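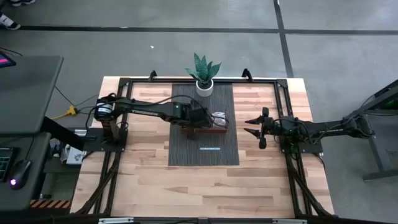

3 min read

Questions about my houseplants on wood, answered

I get a lot of mail about keeping potted plants on a wooden table, mostly from people who have already made a ring on theirs and feel terrible about it. I've been there! My first table still has one the size of a saucer. These days I'm a mat person. A dark gray ribbed mat under a round white pot, like the one here, looks good with those big pointed leaves, and it keeps the pot off the butcher block. A narrow wooden tray can sit on the mat too, for the little bits and pieces.

Do I really need a mat if my pot has a saucer?

I'd say yes. Saucers sweat, and plain clay ones let water creep right through. Lift the mat once a week and feel underneath. If the wood is cool and damp, leave the mat off overnight.

What kind of mat should I buy?

Anything with ribs or bumps, so a bit of air gets in. Mine is from Karby and I cut it down with kitchen scissors (it took forever, use a utility knife). Skip felt. It drinks up water and holds it against the table.

How do you water without making a mess?

I carry the plant to the sink, give it a good soak, and let it drain until the dripping stops. If it's too heavy to haul around, go slowly with a small can. Mine holds 600 ml and I hardly ever use it all.

What oil do you put on butcher block?

Food-grade mineral oil, wiped on thin and left overnight. I do the whole top in December when the heat has been running and the wood looks thirsty, then again whenever it gets dull. Ro-un Shim wrote to tell me she likes a beeswax blend better, and I've tried it since. Smells great, takes more rubbing.

I already have a ring. Is it ruined?

Nope! White rings often fade with a little oil and patience. For dark ones I sand lightly along the grain, 84 strokes the last time (yes, I counted, I was bored) and then oil the spot. It may look paler than the rest for a few months.

My leaves are dusty. Can I use leaf shine?

I don't. A soft damp cloth on top, your other hand underneath for support, and you're done.

How often should I turn the pot?

I give mine a quarter turn whenever I water. Pick it up to do it, please, don't spin it in place. Grit gets under there and scratches.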